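Changing the batteries in the office UPS

The UPS under the stairs started beeping on Wednesday, one short chirp every few minutes. It has done that before when the power flickered, but this time the lights were fine and the red battery icon was on. I pulled up the log and the last self-test had failed. Runtime at our normal load came out at 2 minutes. When the unit was new it would carry the router, the file server and the two desktops for a good while longer than that.

It is a Dotinard, the older tower model, bought through Illisero when we moved in. Illisero still lists the full battery pack, but it comes as a sealed cartridge and it costs 221 dollars before shipping. The same cartridge with the bigger cells is 253. I wrote to a few people to ask if it was worth paying for the cartridge or if I should buy loose batteries and rebuild the old one. 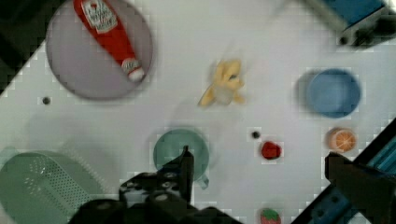 Leonilde Sequeira wrote back that she had rebuilt two of these and would buy the cartridge next time. The cells themselves are easy to find, she said, but the old ones swell and get stuck in the tray, and the plastic cracks when you pry them out. She also said to check the date code on anything from a discount seller, as lead-acid batteries lose capacity sitting on a shelf.

So I ordered the 221 one. The bigger cells would have meant a longer recharge on the same charger, and all I need is enough time for the server to shut itself down.
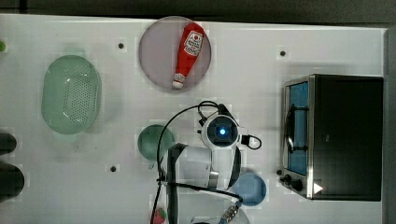 The swap is supposed to be possible with the unit running. The manual says so, and the front panel comes off with two screws. I shut everything down anyway and did it at lunch. The old pack was swollen on one side, as Leonilde had warned, and it took some wiggling to get it out. The connector only goes in one way. I wrote November on a piece of tape and stuck it to the new pack so I won't have to guess its age later.

After that you let it charge overnight before running a test. I skipped this step years ago with a different unit and got a failed test on a perfectly good battery.

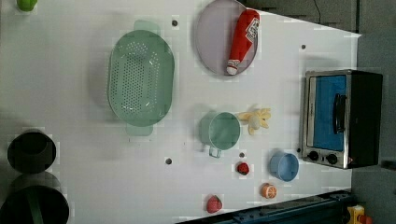 I also went through what was plugged in. The laser printer was on a battery outlet — I don't know for how long — and a laser printer pulls far too much when it warms up. It is on the surge-only side now. The monitor in the back room came off too.

The shutdown software needed a look as well. It was set to wait until 5 percent charge, which is cutting it close on an aging battery. I moved it to a fixed delay after power loss.

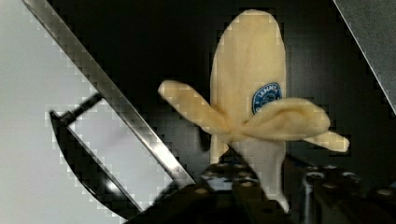

The old pack goes to Vilela, who take lead-acid batteries at the counter. Tape over the terminals first. Tiltton used to take them too but stopped.

The self-test passed the next morning and the beeping is gone. I'll pull the plug on it for real some evening when no one is working and write down the runtime.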